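Repair night moves to Vistau hall after flood, bigger room and later hours

By Kibet Kashindye
19th October

The monthly repair night is back on, and it has a new home. Organizers said this week that the event will run out of the Vistau hall on the canal side from now on, after water got into the old basement room in September and ruined most of the carpet.

Same idea as before. Bring a broken thing, sit down with someone who knows a bit about fixing things, try to take it home working. No charge. Parts are extra if you need them, and you'll be told the price first.

Doors open at 3 p.m. and the last item gets taken in at 8. The old room had to be locked by six, so people coming straight from work usually missed out. Plenty of complaints about that over the years.

The move was fairly quick. The basement on Tillutitz Street took in water overnight after two days of heavy rain, and by morning the lower shelves were standing in it. Two sewing machines were lost, plus a box of lamp cord and the good soldering station. The power tools were up high and came through fine. The landlord has said the room won't be ready before spring, maybe later.

Vistau had a free afternoon slot and offered it at the same rent. The hall is larger — 11 tables instead of the old 8 — and it's all on the ground floor, so no more carrying vacuum cleaners down the stairs. There's a ramp at the side door and parking behind the building. The front lot belongs to the bakery, please don't use it. They do tow.

Coffee makers are still the most common item by a mile. Filtero machines in particular, the older kind with the clip-on lid, because there are a lot of them in this town and the clip goes. Anyone bringing one should empty it and dry it at home. Last spring one was carried in half full and it went all over the sign-in book.

After that it's lamps, toasters, radios, zippers and bikes. Bikes will be worked on outside under the overhang as long as the weather allows. If it's raining hard the bike table won't run, and there will be a note on the door.

What they won't take: microwaves, gas heaters, anything with a swollen battery. Also no TVs over 40 inches, there's just no safe place to put them down. Phones are fine for a battery or a charging port. Cracked screens only if you bring the new screen with you, and it has to be the right one for the model. Check the number on the back.

The Loureiro hardware store will again sell small parts at the door. Fuses, plugs, cord, belts, inner tubes. Cash or card. The store is also setting aside a bin for dead batteries and burnt-out bulbs, which can be dropped off even if you have nothing to fix.

A clothing corner is planned too but depends on the sewing machines. One replacement has been promised so far. If you have a working machine you don't use, straight stitch and zigzag is enough, it can be left at the hall office on any weekday morning. Thread and buttons are welcome as well. Fabric is not, there's no storage for it.
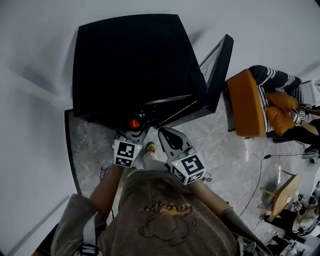 Hands on: a T-shirt, two hand-held grippers and an open black case.

Sign-up works a little differently now. You can still walk in and wait, but half the tables can be reserved ahead by phone or at the library desk. A reservation holds for ten minutes and then goes to whoever is next in line. One item per person on the first round. If it's quiet you can get back in line with another.

People who want to help with repairs should come a half hour before doors. You don't have to be an expert, and there is a need for somebody on the sign-in table as well as someone to help stack chairs at the end. Bring your own screwdrivers if you're fussy about them. Evening helpers get soup.

A short class on replacing a plug and testing a cord will be given at 5 p.m. in the side room, free, no sign-up. It ran twice at the old place and was full both times. Kids are ok with an adult.

Items left behind in September are safe and have been moved to the hall. Most have a tag with a name. A few tags got soaked and can't be read, incluing the ones on a green desk lamp and a hand mixer, so if one of those is yours bring some idea of what was wrong with it. Unclaimed things will be kept until the end of the year and then go to the thrift shop or the scrap pile.

The hall is a short walk from the canal bus stop. Use the side door, the front one sticks. Dogs on a leash are allowed in the entry but not in teh main room.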